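FOR IMMEDIATE RELEASE

Monday, February 28, 2022

Urkine to Sell Red Wooden Cubes in Plain Boxed Sets

GRITON – Urkine, a maker of wooden blocks for classrooms and play groups, will begin selling its red cubes in single-color boxed sets this spring. Until now the red cube has been sold only as part of a mixed-color assortment.

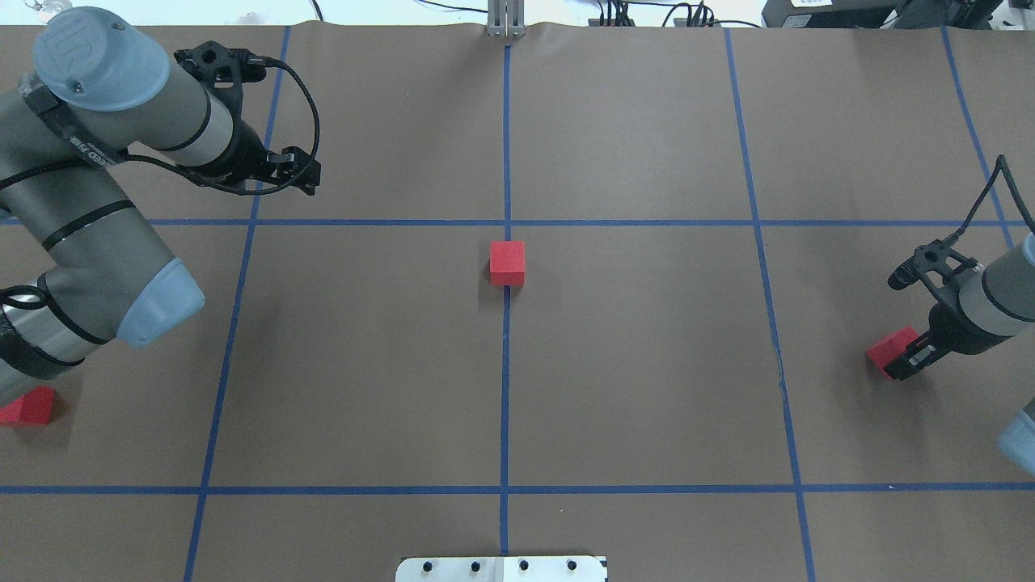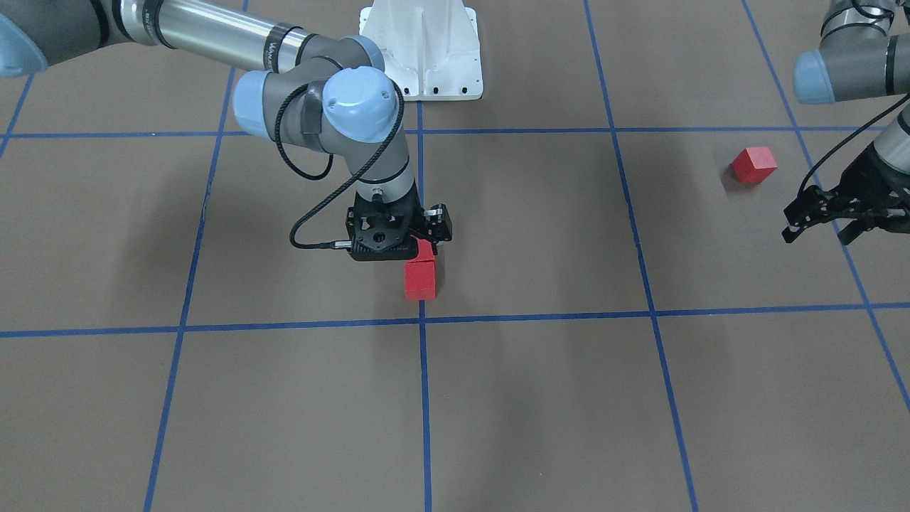
Red cubes on brown paper marked off with blue tape.

The new set is called Griton Red, after the town where the company has its workshop. It comes in two sizes. The small box holds 80 cubes and is meant for a single table. The large box holds 400 and is meant for a classroom or a shared activity room. Every cube in a box is the same size and the same shade of red. There are no letters, numbers or pictures on any face.

Urkine decided to offer the cubes on their own after a survey of its customers in November. The company received 662 replies, most of them from teachers and from people who run after-school groups. The most common request was for more blocks of one kind. Many of those who wrote in said they had bought several mixed sets in order to collect enough cubes of a single color for stacking, counting and sorting work.

Red was the color asked for most often. It shows up well on a pale tabletop and on brown paper, and it is easy to find on the floor at the end of the day.

Each box includes a printed activity sheet. The activities use a grid laid out on a table or on the floor with brown paper and colored tape. Paper and tape are not included in the box. Any wrapping paper will do as long as it lies flat, and a low-tack tape is best if the paper is going to be used again.

The sheet starts with simple placing tasks. A cube goes in one square, then next to a line, then across a line. Later tasks ask for a cube to be moved to the square beside it or set down where two lines cross. The last page has stacking patterns, beginning with two cubes and building up to a short wall. Most of the tasks can be done alone or in pairs, and none of them needs a timer or a score card.

The sheet was put together with Janssen, a supplier of classroom materials that has carried Urkine products in its catalog for several years. Janssen will stock both sizes and will also sell the activity sheet separately to customers who already own blocks.

Cubes in the new set are solid wood with a matte finish. The edges are lightly rounded. They should be wiped with a damp cloth and left to dry in the open air before being put back in the box. They should not be soaked or put in a dishwasher, as water can raise the grain and dull the color.

The cubes match those in the current mixed assortment, so customers can add a box of Griton Red to what they have. The mixed assortment stays in the range with no change to its contents. A storage tray that fits the small box is sold separately, and the tray made for the older assortment also fits.

Packing for both sizes will be done at the Griton workshop. Shipping will be handled by Kimov, which has delivered Urkine orders to schools and stores since the company stopped running its own van. Orders placed before the first shipping date will be sent out in the order they are received. Schools that need delivery on a set day should say so when ordering, and should give the name of the building and the entrance to be used.

Replacement cubes will be sold in small bags for customers who lose a few. The bags will not include an activity sheet.

Urkine has not decided whether to offer other colors in the same way. Blue and yellow were the next most requested in the survey, and the company will look at orders for the red set before making plans.

About Urkine

Urkine makes plain wooden blocks for schools, play groups and homes. Its range includes cubes, bricks, cylinders and half-rounds, along with trays and boxes to store them in. All cutting, sanding and painting is done at its workshop in Griton.

Samples of the red cube and copies of the activity sheet are available to the press on request from the Urkine office in Griton.

###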